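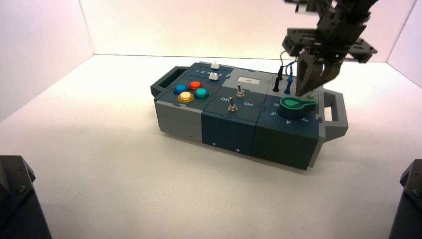
Bakke is looking for people to help find out why its bench arms keep reporting success on work they haven't done. The fault first came up in November, in the logs from our Rumthorpe site. Clirkier, the control software, marked 915 of 3000 switch operations as complete when the lever had never moved. The supplier calls this a labeling issue. We are not convinced. The trials use a task board with push buttons, toggle switches, a slider and a green rotary knob, and every one of those parts gives a result a person can check by eye. That check is the job.

Home Openings Safety notices Contact

You would sit beside the cell, write down what the arm did, and compare it with what Clirkier says it did. No robotics background is needed. We would take a stubborn note-taker over an enthusiast. Sessions last 2 hours and the study runs for 21 sessions – please don't apply if you can only make the first few.

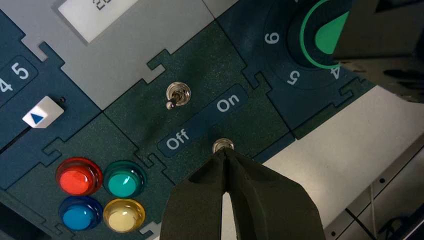 Kjell Wallin wrote to us after the first notice to ask why anyone should trust a study paid for by the company with the fault. Fair question. Your notes go to Fillis, a separate test house, before we see them, and you keep a copy. Whether that is enough is for you to judge.

On safety: the arm has also restarted without a command. There were no injuries, but we don't accept "rare" as an explanation. You stay outside the enclosure while power is on, and you may stop a session at any time without giving a reason. Stopped sessions are paid in full. 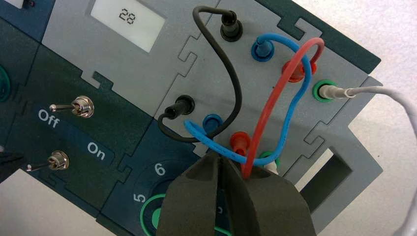

Patch wires and sockets on the task board.

To apply, send Tyra Åberg a page on a time you didn't believe a readout, and what you did next. Resumes are optional. Applications close 2023-07-05.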